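Evening Planning Notes and Task Start Behaviour: Term Project Report
Prepared by Hongmei Lü and Crisanto Galang
Supervisor: Aileen Cabanatuan
Submitted November 16, 2025

1. Background

Many students report that they know what work is due but do not begin it. The usual advice is to write a to-do list. A list records what has to be done and leaves open when, where and on what signal the work begins. The project looked at a small change to the list: a note written the evening before, which ties the first task of the next day to a cue that is already part of the writer's routine.

The format used was one sentence with two parts. The first part names the cue ("when I put my breakfast bowl in the sink"). The second names a physical action ("I open the lab notebook to the results page"). Actions such as "study" or "get going on chemistry" were not accepted in the second part, as they do not describe a movement that can be checked.
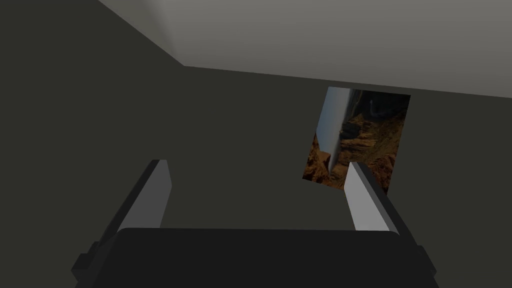
Figure 1. Gripper with fingers apart, simulated room.

2. Research question

Does an evening note with a named cue go together with an earlier self-reported start than an ordinary list? A secondary question was whether the type of cue matters. We separated time cues (a clock reading), place cues (arriving at a desk or in a library) and event cues (finishing another activity).

3. Method

Participants were 30 students living in the Baluyot residence. Each wrote an ordinary list during the first part of the trial and cue notes during the second. The trial lasted six weeks in total. The order was the same for everyone, a weakness discussed in section 6.

Notes were written on index cards and kept by the bed or desk. On the following evening the participant marked the card as started, started late or not started. "Late" was defined before the trial as any start after the midday meal. Participants also had the option of adding a comment of roughly 100 words to the back of the card. Most left it blank.

A short training session was held in April to test the wording of the instructions. Two changes came out of it: the word "trigger" was replaced with "cue", and the sample card was rewritten to show an event cue in place of a time cue.

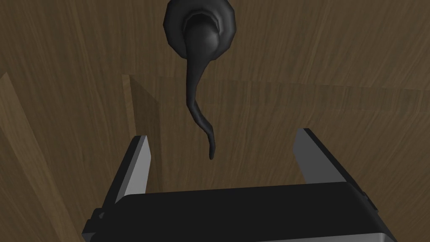
Render: Nives Grasso

Cards were collected in sealed envelopes at the end of each week and entered in a spreadsheet by one author. The other author checked the entries against the cards. Where handwriting could not be read, the card was left out. After this step, 142 cue notes were available for analysis. The ordinary lists were coded separately, using only the item the participant had marked as first for the day.

4. Results

Cue notes were marked as started more often than first items on ordinary lists. The difference was clear in the early weeks and smaller toward the end. Cards with event cues did best, place cues came second and time cues were close to the ordinary lists. Weekend cards were weak under all conditions, and participants explained this in much the same way: the usual cue did not occur. A student who does not eat breakfast on a Saturday has no bowl to put in the sink.
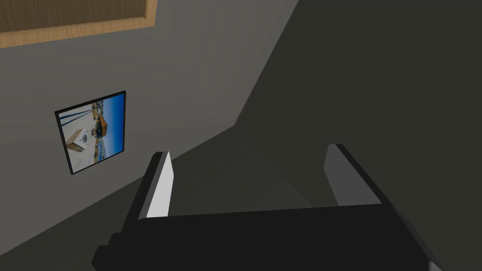
The wording of the second part affected results more than we had planned for. Cards naming a single movement were completed more reliably than cards naming a sequence. A number of writers gave a good cue and a vague action, and these cards behaved like plain lists. The gripper is a fair model of this fault: two fingers set well apart, pointed the right way, and open space between them with nothing held. The cue puts the person in position, but the card has to name the thing to be picked up. In coding, we marked such cards "open" and kept them in the main group, so the overall result for cue notes is probably a little low.

5. Comments from participants

Felicidad Umali, who took part in the training session and the full trial, wrote that the card was easier to keep up when it was written before brushing her teeth - in effect, she had given the note a cue of its own. Other participants reported the same arrangement without being asked. Two said the card made them feel watched and that they had marked some late starts as on time. We have no way to correct for this.

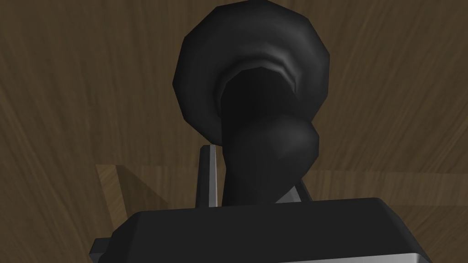 6. Limitations

Starts were self-reported. No device or observer confirmed them. Every participant used ordinary lists first, so the later improvement could come from practice, from the point in the term, or from interest in a new format. A better design would split the group and reverse the order for one half.

The definition of "late" also caused trouble. Students with afternoon classes only could start at a sensible hour and still be coded late. We kept the definition because it had been fixed in advance, but would not use it again.

7. Further work

The next step is a comparison of event cues only, with the action part held to a single verb and object. Unused cards and the blank coding sheet are stored with Aileen Cabanatuan and may be borrowed by other project groups.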